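May, lab notes, gripper-width estimator, hand-held tool

15:40. Picked up the jaw-width problem again. Flunitz reads finger opening from the wrist view alone, no encoder, and the policy trainer takes that number as the gripper action. Near full closure the estimate has been jumping between zero and a few millimeters, and the trainer then learns to chatter on grasp.

Pulled the bedroom clips out of the Nernari set and ran them through the old and new versions. Old version fits a line to each finger and intersects them. Once the tips meet there is a single dark seam and the fit swaps left and right at random. New version locates the screw heads on the linkages, which stay visible through the whole stroke, and solves the linkage angle from those. Tip edges are used only as a check.

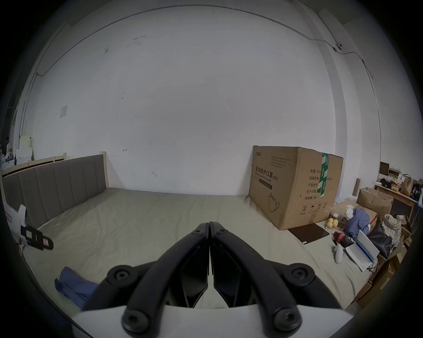 Closed position, bedroom clip. Tips meet in one vertical seam over the beige sheet; screw heads on both arms visible.

Results on 3,000 frames: old version wrong side or no fit on 17 percent of the closed ones. New version agrees with hand labels on 96 percent of all frames, and the remaining misses are mostly motion blur. Chatter at closure is gone in replay. Not yet tried on a live policy.

Open items:
Screw detector is a plain blob filter with a fixed radius. Will break if anyone changes the lens. Move radius to the calibration file.
Glossy tips pick up highlights and the edge check rejects good frames. Loosened threshold to 2 px, needs a proper look.
Mask for the dark circular border is still hard-coded in the loader. Same file, same fix.
Eimear Hegarty wants width output smoothed before export. I would rather export raw and smooth in the trainer, otherwise timing of the close event shifts by a filter delay. Left raw for now, flag added, default off.

17:10. Merged to the Plakel branch. Full re-export of the Nernari set queued overnight on Brennan. Check disk before leaving, last export filled it and the job died without writing a log.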